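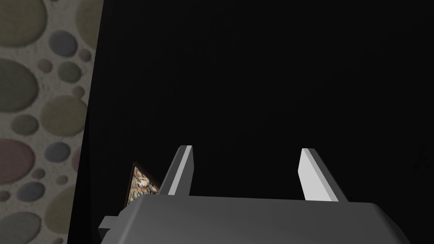 November, after 4pm

Nidiveck estate, rear seat and cooling. Back from the Milness run with 1,244 miles on it since the rebuild. Temp needle sat fine on the flat, crept up on the long hill out of town with the caravan on. Dropped again by the garage at the top. Same as last time.

Coolant down a bit. No drips under the pump. Hose at the thermostat end feels soft, replace anyway. Clip is the old screw type – thread nearly gone.

Pulled the fan and cleaned the rad fins, two hours of tweezers. Lots of dead moths. Fan turns freely by hand, switch cuts in at 188 on the Fluver gauge. Thats late I think. Book says nothing useful.

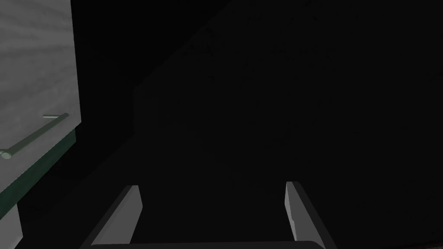 Hanane Zerouali: I'd leave the switch alone until you've towed with the new hose on. You changed 2 things at once in spring and we never knew which one had cured it.

Fair. Hose first then, same hill, same load, kids in the back if they'll come.

Third-row seat: latch still jumps out over bumps. Bent the striker back a touch, held on the bench, not tried on the road yet. Foam is crumbling, El Idrissi can do a new block but wants the old cover off first. Unpicked one side. Kept the piping.

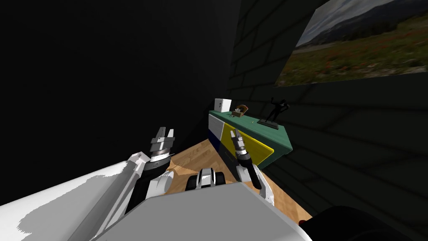 Low cabinet, teal top, brick-pattern wall.

To get: hose, 2 clips, coolant, M8 bolts x 20 (the short ones, not the ones I brought last tiem). Ring El Idrissi re foam before lunch. Roof rack straps still in the caravan locker, bring them in.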